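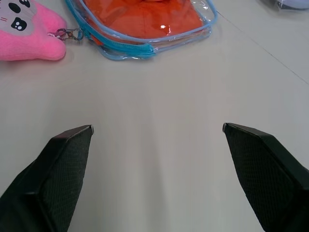 Plurnik Wipe-Down Table Paint, Pale Grey

Home > Paint > Furniture > Hard-wearing

A water-based paint for tables that get used. Plurnik goes on with a foam roller, dries to a low sheen and puts up with the sort of treatment usually described as "family life" by people selling sofas. Pale Grey is our best seller by some distance. We did once offer a mustard. We still have the mustard, if you'd like to ask.

Tin size: 1000 ml or 2000 ml
Finish: matt to low sheen, depending on how hard you look at it
Touch dry: one hour
Recoat: four hours
Light use: next day
Full hardness: two weeks — yes, really

What it's for

Kitchen tables, desks, craft tables, playroom tables and the side table you have been meaning to sort out. It sticks to bare wood, old varnish and most laminates, provided you have sanded them first. Sanding is dull. So is peeling paint off a tabletop with your thumbnail in September, and that takes longer.

What it isn't for

Worktops next to a hob, anything that lives outdoors, and floors. A customer in Estwood did a hall floor with it and wrote to say it looked lovely for a month. We believe them on both counts.

How to use it

Wash the table with sugar soap and let it dry. Sand with a medium paper until the shine has gone, then wipe off the dust. Stir the tin well, right down to the bottom, where the interesting part of the paint tends to gather. Roll on two thin coats. A third is worth the bother on dark wood.

Thin means thin. One thick coat will look finished sooner and stay soft for longer, and you'll find the print of a cereal bowl in it.

Looking after it

Warm water and a soft cloth will see to most things. Felt-tip comes off with a little washing-up liquid if you get there the same day. Leave out the scouring pads and bleach for good, and go easy with hot mugs for the first fortnight.

Goes with

Plelel Foam Roller Set, one handle and two sleeves
Ugwu Sanding Block, medium
Plurnik Clear Topcoat, for desks with a hard life

Delivery and returns

Orders over £50 go out free. Unopened tins can come back within 30 days. Opened tins can't, though we are happy to talk you through whatever has happened.

Customer rating: 4.5 out of 5, from 83 reviews. The lowest score came from someone who had wanted a lamp.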